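PROLUS CONFIRMS LOMBARDI'S THIRD FAREWELL FIGHT

Oct 11, 2020 – Prolus Boxing is pleased to announce that middleweight Corrado Lombardi, who retired for good in July, will fight again at the Zamatier Hall against Aleksandra Olszewski's unbeaten prospect, Plekier.

Lombardi, 3 years past his last win, has signed for 6 rounds. His camp asked for 7, then saw the sparring tape.

"Retirement was very nice," said Lombardi. "I recommend it to Plekier."

Olszewski, who trains the younger man at the Kaczmarczyk gym, said her fighter respects Lombardi and used to have his poster.

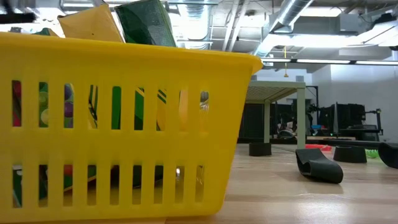 Tickets go on sale tomorrow, and all 1,236 seats are priced the same, including the ones behind the pillar. Ringside regulars will remember that Lombardi's last farewell ended with a robe auction. The robe is back, in a bright yellow very close to that of the plastic basket in our photo, and will again be sold afterward to the highest bidder. Doors open at 6.

Press passes: apply to the Prolus office.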